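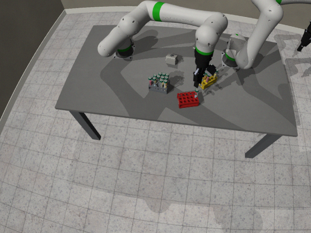 The Timness Public Library will change its loan rules for the coming year. This thread sets out what borrowers need to know. (1/5)

Books and audiobooks may now be kept for 5 weeks. Renewals are made at the desk or by phone — up to two per item, unless another reader has placed a hold.

Late fees on children's books end with this change. Fees already on a child's card will be cleared by the end of December. Families do not need to apply.

The Zondgate branch will close its upper reading room while the windows are replaced. Local newspapers and the Gosling map collection have moved to the ground floor. The map collection may be viewed by appointment, with a limit of 2 visitors at a time.

Residents aged 70 and over may ask for home delivery. Forms are kept at both branches and should be returned to Siriporn Nilsuwan, Head of Lending.

Study desks at Zondgate cannot be reserved until the upper room reopens. Holds placed before June 17, 2018 remain valid under the old rules and will be kept on the shelf for the usual period. (5/5)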